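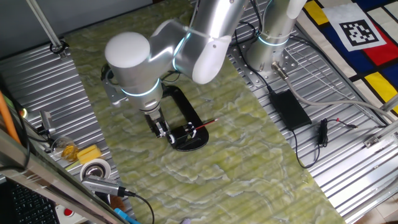 Ticket 323
Queue: Benches and fit-out
Site: Hudwood, upstairs workroom
Item: Bench 4, inset top, green marbled
Status: Closed, with one follow-up
Priority: Low

Reported problem

Pencil marks on the green top are not coming off with the usual wipe. Marks are a mix of short ticks and two longer lines, all graphite as far as the reporter knows. The dark swirls hide them until the overhead lights are on, then they show as grey shine. Reporter also says the pencil holder slides when a pencil is pulled from it, and that the top "has a lip" on the side nearest the power adapter. Asked whether the top can be swapped for a plain one.

Initial response

Plain top not available in this size. Tonduma supplied the marbled green as the only stocked colour when the benches were fitted out. A swap means a new cut panel and several weeks' wait. Will try cleaning and re-seating first.

Please don't use the melamine sponge from the kitchen in the meantime. It takes graphite off but it also takes the finish off, and the top on bench 2 already has a dull patch from it.

Log

09:10
Checked top under side light. Graphite confirmed on most marks. Two are not graphite: they don't smear under a dry finger and have a slight purple edge when damp. Likely indelible pencil or a marker. Treated separately below.

09:25
Dry pass with a white vinyl eraser, light pressure, following the line of the mark. Short ticks gone. Longer lines reduced to a faint groove. The groove is a dent in the surface and will not clean out. Crumbs brushed toward the middle and vacuumed. Do not brush crumbs toward the ribbed aluminium at either side; they pack down between the ridges and have to be picked out with a skewer.

09:40
Wet pass. Lukewarm water, one drop of dish liquid, microfibre cloth wrung out hard. Wiped, rinsed, dried straight away. No colour on the cloth from the top itself, so the finish is sound.

09:55
Purple-edged marks. Isopropyl on a cotton bud, tested first at the back corner for a minute. No change in gloss at the test spot. First mark lifted after three applications. Second mark lightened but still visible from close up. Stopped there. Further solvent is likely to leave a halo more obvious than the mark.

10:15
Lip on the adapter side. Straightedge laid from the green top across to the ridges. The top sits proud by the thickness of a business card at the front corner and flush at the back. Not a warp: the straightedge sits flat across the green in both directions. Something under the front corner.

10:20
Power adapter and loose leads on the aluminium moved clear before lifting. Put them back the same way round afterward. The black lead goes down toward the right and needs its slack.

10:30
Lifted front corner with a plastic pry tool. Found a folded bit of cardboard, used as packing at some earlier stage, and a compacted wad of eraser crumbs. Removed both. Top dropped back to flush at the front but now rocks diagonally, hence the cardboard.

10:45
Traced the rock to a missing foam pad. Only three of the original pads present. Fitted a replacement from the Pivano assorted pack, 2 mm, self-adhesive. Rock gone. Rechecked with the straightedge: flush at all four corners, no gap wide enough to catch a fingernail.

Note for the bench file: 3 mm pads are too thick. Tried one first and the lip came back.

11:00
Pencil holder. Black, curved, open loop with a rounded base plate. It lies flat on the top with nothing fixing it down, and the underside is smooth. On a clean surface it slides more easily than it did on a dirty one, so the cleaning has made this part of the complaint slightly worse.

Options considered:

a. Double-sided tape. Holds, but leaves residue on the green finish and makes the holder a permanent fixture. Rejected.
b. Silicone dots under the base plate. Holds against a sideways pull, lifts off for cleaning. Adds a little height.
c. Shelf liner cut to the outline. Works, looks untidy, collects graphite.

Went with b. Four clear dots, evenly spaced. Holder now stays put when a pencil is drawn out at a low angle. It will still move if pulled hard. Dots need a wipe with isopropyl when they get dusty or they stop gripping.

11:20
Follow-up with reporter. Accepts the one remaining mark. Asked which pencils are all right to use at the bench.

Answer, for anyone else reading: ordinary graphite in HB or softer, kept off the top by a sheet of paper or a cutting mat. Hard grades are what dented the surface. The red-and-black pencil is fine so long as it isn't pressed straight onto the green. No copying pencils and no wax pencils. Wax smears under the vinyl eraser and has to come off with solvent.

13:30
Reopened briefly. Reporter says the top has a sticky area near the front. Soap residue from the wet pass. Rinsed twice with plain water, dried. Fault was mine, I used the same cloth for wash and rinse.

Parts used
Foam pad, 2 mm: 1
Silicone dots, clear: 4
Cotton buds: 13

Outstanding

Bench 2 dull patch. Separate ticket to be raised. Ayala has a restorer for this type of finish on the price list but wants the whole top done, as spot treatment shows at the boundary. Some 2 hours' work plus overnight cure, bench out of use.

Check the other benches for missing foam pads at the next clean, probably January. If a top rocks, lift it and look. No more cardboard.

Resolution

Graphite removed. One faint mark and one groove remain. Top flush and stable. Holder no longer slides in normal use. Top not replaced.

Closed 13:50. Reopen against the same number if the lip returns.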